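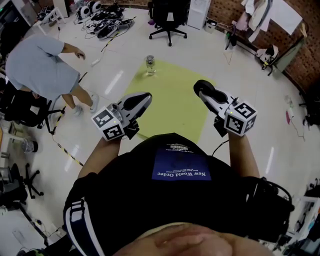 Yellow-green floor mat with a small glass jar, Belay Hall, Plostenier Center.

Floor Mats and Tiled Floors: Frequently Asked Questions
Plostenier Center, Office of Rooms and Equipment
Last updated June 10, 2025

Which rooms have tiled floors?
Belay Hall and the Dema Room have white tiled floors. All other rooms are carpeted and are not covered by this page.

Are floor mats required?
A mat is required in both tiled rooms whenever glass or ceramic items are placed on the floor. Mats are optional for books, fabric and paper goods.

How do I reserve a mat?
Mats may be requested on the room reservation form. The Center owns 14 square mats, and each group may borrow up to four at one time. Requests for a larger number should be sent in writing to Raíssa Godoy, Rooms and Equipment, before the reservation is confirmed.

May I bring my own mat?
Yes, provided that it lies flat and has no adhesive backing. Foam puzzle mats are permitted. Rugs with fringe are not.

May glass jars be used on the floor?
Yes. Small jars may stand directly on a mat. They should be set down upright and should not be left on the bare tile or in a doorway. Jars holding liquid must be closed with a lid that fits. Candles and other open flames are prohibited in all rooms, including candles inside jars.

What should I do if a jar breaks?
Stop the activity and keep everyone off the mat and the tile next to it. Do not pick up glass by hand. A broom, dustpan and heavy gloves are kept in the supply closet outside each tiled room. Fold the mat inward before moving it, so that fragments stay inside, and leave it with the front desk. Breakage must be reported the same day, even when the item belongs to you.

What footwear is permitted?
Closed shoes with clean soles, such as sneakers, are required in tiled rooms. Socks alone are not permitted on tile. Shoes may be worn on the mats.

Can tape be used to mark positions on the floor?
Paper tape may be used on tile and must be removed at the end of the reservation. No tape of any kind may be applied to a mat.

How should mats be cleaned and returned?
Wipe both sides with a damp cloth and mild soap. Do not use bleach, floor wax or scouring pads. Allow the mat to dry before placing it on the rack; a mat put away damp will mark the one beneath it. Mats are stored flat and should not be rolled.

Is there a charge?
There is no charge for borrowing a mat. A mat that is cut, burned or not returned is billed at $40.

Can the overhead lights be dimmed?
Lights in the Dema Room can be dimmed from the wall panel. Lights in Belay Hall are either on or off. Groups that find the reflection on the tile distracting may ask the front desk to switch off one row.

Whom should I contact with other questions?
Reservations: Raíssa Godoy
Damage reports and billing: Dirceu Sampaio
Cleaning supplies: Jeferson Moura
Written inquiries are answered within 3 business days.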